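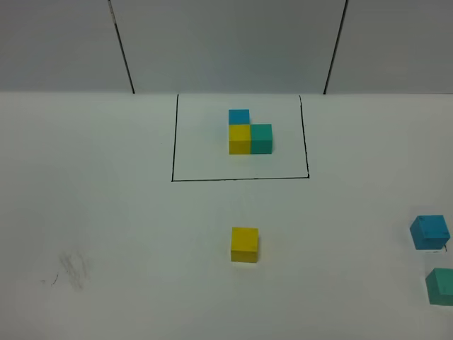

Small blocks, set out in order

A one-inch cube is the least complicated object in a toy cupboard and one of the harder ones to make well. Any error in a face shows as soon as two cubes are pushed together. A gap at the top of the joint means a face is out of square. A step along the front means the cubes differ in size.

Arruda, a block maker in Tralatby, cuts its cubes from kiln-dried maple strip. The strip is planed on four sides, cross-cut, and left for 7 days before sanding so the wood can settle. Edges are eased by hand on a flat plate. Tumbling is faster, but it rounds the corners unevenly, and a cube with a soft corner rocks when it is stacked.

Color goes on in two thin coats of water-based stain. Yellow needs the palest stock, while blues and greens will cover a darker grain. The two cooler colors are the ones most often confused at sorting, so the Giltus range keeps them apart: sky blue is bright, and teal is grayed down until it reads as green beside it. A full Giltus box holds 570 cubes and is sold mainly to schools. The larger box, at 800, adds half cubes and needs two people to lift.

Layout work at the Plasholm play center begins with three cubes. Two go side by side with their fronts flush. The third goes behind one of them and touches its back face, which makes an L. The child copies the shape, then turns it a quarter turn and builds it again. From the front, the rear cube is partly hidden, and younger children often place it on top of the row instead.

A plain white table suits the exercise. Patterned mats hide the edges and give false lines to build against. A thin marker outline is enough to define the building area, and it can be redrawn when it wears.

Cubes should be wiped with a damp cloth and dried the same day. Soaking lifts the grain, and a raised face will no longer sit flush.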